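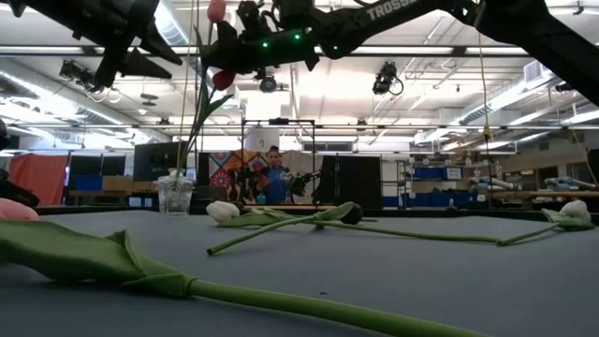 The Selim Sezer retrospective has six of its seven features cleared for public screening, and I'd ask you to treat that number with some care. Cleared means a signed letter. It doesn't mean a print we can put through a projector, and for two of the six we have only the letter. The seventh, *Velix*, is still stuck between two companies that each say the other holds the rights. For the flower stall sequence in the short introductory film we've settled on artificial tulips, including a white one and one so dark it's nearly black, which is as close as we'll get to the colours Sezer wrote into his script notes. Ozan Bilgin wanted fresh flowers. I couldn't see the case for paying for them twice.

**Prints and scans**

Clivow delivered the first two scans in January. The picture on *The Long Platform* is good. The sound isn't, and I don't accept the lab's view that the hiss is "part of the period". Other films made with the same recordist don't sound like that. Aslı Aksoy has sent the reels back with notes and we've been promised a second pass at no charge. I'll believe the last bit when the invoice comes.

The second scan, *Salt Tax*, is missing the short scene on the ferry. It may never have been in that print. Arvo Turunen, who edited the film, remembers cutting it and also remembers putting it back, so his memory doesn't settle the matter. We're asking two overseas archives to check their copies before we pay for more work.

**Introductory film**

Shooting is behind the plan you approved. The interview with Arvo is finished and runs far too long. The tabletop inserts are only partly done, and the rough cut now leans on stills where it was meant to have movement. Trilwood, who are cutting it, think the stills work. I think they look like stills.
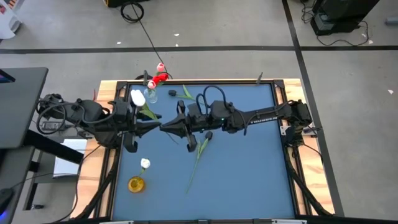

*Work table with slate-blue top and wooden edging.*

**Audience**

Our application said the season would draw 400 people a night. I didn't write that figure and can't find where it came from. The main house at the Joo has 500 seats, and the last director season there filled around half of them on opening night and fewer after that. I'd rather plan for the smaller room and move if bookings justify it. Necati Gezer at the Joo disagrees and has offered us the main house at the same rate. It's a fair offer – but an empty row costs us something too, if the idea is to win these films a new audience.

**Money**

Spending is under budget, mostly for the wrong reason: work that should have been paid for by now hasn't been done. Please don't read it as a saving. Rights fees will go over if *Velix* comes through at the price last quoted.

**What we need from you**

- A decision on whether the season can open without *Velix*
- Agreement to move the leftover travel money into sound repair
- Your wording for the funding credit, as Trilwood has two versions on file and they don't match

The next report will cover the second pass from Clivow and whatever the archives say about the ferry scene.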